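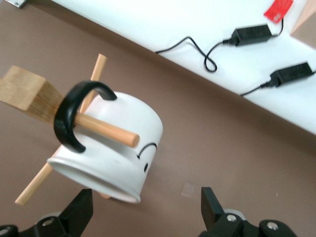

I've been putting off writing about mug trees because I was worried I'd sound like my nan, but I've had one on the worktop for a few weeks now and I love it, so here we go! For years our mugs lived in the cupboard over the kettle, stacked two high, and every morning started with a little clinking avalanche as I tried to get at the one I wanted. Now they hang. The white one with the black handle and the simple little face drawn on it is my absolute favourite, and it looks even better dangling off a peg at a daft angle, mouth down, than it ever did sitting on a shelf.

The tree came from Tapia, the homeware shop down our end of town that always smells of candles. I'd gone in for a washing-up brush. It's pale wood, no varnish that I can feel, with a squared post up the middle and round pegs with softened ends. They had a metal one as well, a spindly thing in copper colour, and I did pick it up and put it down a few times, but wood against a mug is such a nice quiet sound. Metal against a mug makes me wince. The metal one was also £10 more, so that was that.

I should say I got it wrong to begin with. I put the tree right next to the hob, thinking I'd have everything for a brew in one place, and within days the mugs on that side had a fine greasy film on the outside (we fry a lot of onions in this house). It's now in the corner by the bread bin, well away from the cooking, and I can still reach it from the kettle if I lean. If you've got a tiny kitchen like ours, have a think about steam and splatter before you fall in love with a spot!

A few other things I've picked up so far:

- **Big handles are best.** Anything with a good fat loop goes on and off in one movement. My dainty one with the pinched handle will only go on if I really aim, so it's been sent back to the cupboard.
- **Heavy mugs low down.** I had two great big soup mugs up at the top on the same side and the whole tree had a wobble to it. Moved them to the bottom, opposite each other, and it stands much better.
- **Dry them first.** I used to hang them straight from the rack and the drips ran down on to the post and left a mark. A quick go round with a tea towel and they're fine.
- **Dust.** I expected loads and there's hardly any inside, what with the openings pointing down or sideways. The pegs get a bit, and so does the base.

Ankit Bansal left a comment on my tea towel post in May asking whether hanging a mug by its handle will make the handle snap off one day. I've no scientific answer for you, Ankit, but when you drink from a mug you're holding it by the same handle with all that tea in it as well, and I've never had one go. I wouldn't hang anything that had been glued. I've got one like that, a souvenir from Gimormont with a repaired handle, and it holds pens.

The nicest part of all this has been the clear-out. I got every single mug out and lined them up on the table, and it was embarrassing. Conference mugs! A mug from a bank I left years ago! Three of the same one in different states of fading! I kept the ones I reach for and took the rest over to Despina Gkikas, who runs the Jimgate coffee mornings and is forever short of something to pour into. She was thrilled, I was thrilled, and I now have half a shelf going spare above the kettle. The teapot's moved in, along with the good biscuits, which are harder to reach there and so last a tiny bit longer.

Next job is oiling the tree. It's starting to look a bit thirsty round the base where my wet hands have been, and I've got a tin of food-safe oil left over from doing the chopping boards. I'll rub in a thin coat on Sunday night, leave the mugs off until it's properly dry and let you know how the colour comes up. If anybody has done theirs already and wished they hadn't, please tell me before the weekend!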